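I keep being told that Nesrin Tuncer's new record is her best, mostly by people who paid for the reissue of the old one. I've played it 6 times since Tuesday and I'm not convinced. The voice is still there. The songs are thin. 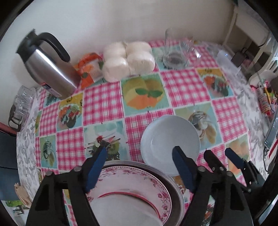 Side two is better, I'll give it that. Umut Kılıçarslan plays on two tracks and at least sounds awake. But Rindach pressed 400 copies and calls it "sold out" - well, 300 of them went to subscribers before anyone had heard a note.
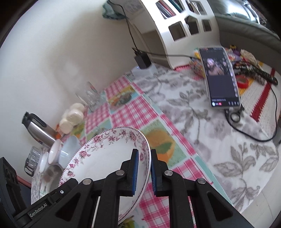 A plate with pink and maroon roses round the border.

I'll try it again in May. I doubt it'll grow on me.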